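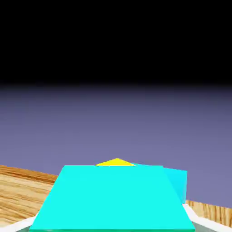 Why did the Mallstead deal close at a lower price than the first offer? Eltdale cut the price after the service contracts were read one by one, and 194 of them were found to end before the next budget year.

2025-02-21, notes after the morning call

I write this while I still remember the order of the things. Eltdale makes the biopsy tables, Mallstead makes the small specimen scanners that stand next to them. The scanners were sold through Hendricks until last year, so part of the customer list is still in their format and must be converted by hand.

Numbers I have now:
installed scanners, all models: 1,033
with active service contract: 284
contract ending early: 194 (these are inside the 284)

In my first table I added the 194 on top of the 284. It was wrong, please delete the old version if you saved it.

Open point is the Unau software. Mallstead has the license for it but does not own it, and I did not find in the papers if the license moves together with the company. If it does not, the scanners still work but the images can not be sent to the hospital archive. I asked for the full text of section on transfer, no reply yet.

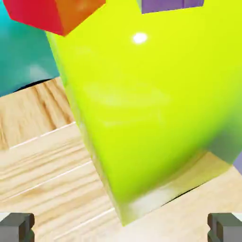
Oľga Vrabec wrote back that I should not worry so much for the license and should look first at the spare tubes, as the supplier gives a price only until the end of February and after this we pay the list price. She is also of the opinion that the early contracts will mostly be renewed, if somebody calls the hospitals before the competitor does.

I agree with the tubes. For the renewals I want to see the call list first. Sipho Botha has the older one, I will ask him for it and compare with the Hendricks file.

To do: tube price in writing, section on transfer, corrected table to Oľga.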